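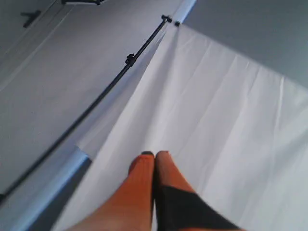 Sokix Soft Materials Handling Group

Recording a two-arm tube handling set

Updated Saturday, January 25, 2025

The method needs 28 recordings before the first training run. Work through them in one sitting so the light stays the same.

Close both grippers and zero them. Clear the steel tray and check that each wrist camera gives a live view. Lay the tube across the tray and bring one gripper down over it with the fingers open.
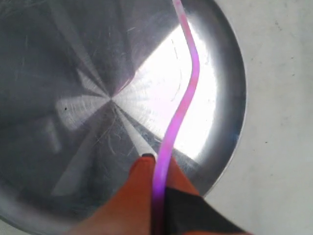 Close slowly and stop when the tube no longer slides. Lift straight up, then bring in the second arm and take the free end. Hold for 2 seconds with a slight curve in the tube and save the recording. If either grip slips, keep the file and mark it as a miss. Miroslava Hudec trained on 944 recordings in December, misses included.
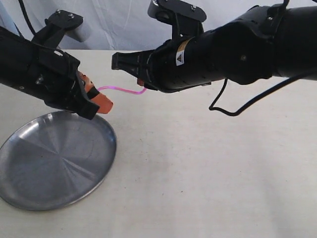

Can I pull the tube tight between the arms?
Leave some slack. A tight tube drags the grippers off their recorded positions.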